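Printed plate on ribbed aluminium panel, how to fix?

plurstead18
I want to mount a grey printed plate upright on a corrugated aluminium panel. Tape or bolts?

Kirkegaard
Tape. Mine has held over 100 days.

zernham
Disagree. Tape only touches the tops of the ribs. Bolt it.

Kirkegaard
Depends on the weight. A plate is light.

plurstead18
It has two square holders near the top, one with a silver block in it, plus a bracket at the bottom.

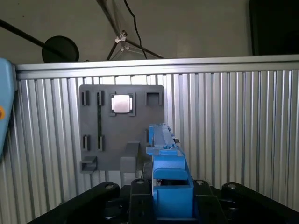
Anneliese Janssen
I'd bolt it too. Put wide washers behind the ribs and don't overtighten or the print will crack.

Kirkegaard
Still say tape.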